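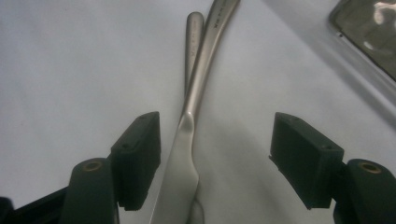 Figure 3. Two stainless-steel utensils on a white surface, between two dark green finger pads.

4.2 Settling in after a mid-year move

We turn now to the pupils who joined their school after the autumn intake. Of the 3,525 pupils in the survey, 248 had moved from another country during the school year, most of them between January and March. They are a small group, but their answers were the richest we collected, and reading them was a real pleasure.

The first surprise was how quickly friendships formed at Flurnesport, where new arrivals are placed in a mixed-age tutor group on their first Monday. Pupils there named a close friend within seven weeks on average, well ahead of the other two schools. At Kyei the wait was longer, and several pupils told us that joining by video call, with cameras off, had made it hard to put names to voices. One boy wrote that he knew his chemistry partner for a whole term before learning how tall she was!

Language mattered less than we had expected. Pupils who rated their English as weak on arrival were just as likely to join a club as those who rated it strong, provided the club met in person. Chess, choir and athletics did especially well (choir most of all, which delighted the music staff at Cirkis). Written homework was another story, and the gap there was still clear at the end of the year.

We also asked about keeping up with old friends. Here the 1,487 pupils who had changed school within the same country make a useful comparison. They wrote to former classmates less often than the pupils who had come from abroad, even though many lived only a bus ride away. Evangelista's earlier work on the Tistusari exchange found the same pattern in a much smaller group, and it is exciting to see it hold up at this scale. Time zones shaped these habits in ways we had not thought to ask about: several pupils described getting up before breakfast to catch friends at the end of their school day.

Parents' answers were more cautious than their children's. They tended to place the moment of "feeling at home" later, and they gave more weight to marks. Section 4.3 compares the two sets of answers pair by pair.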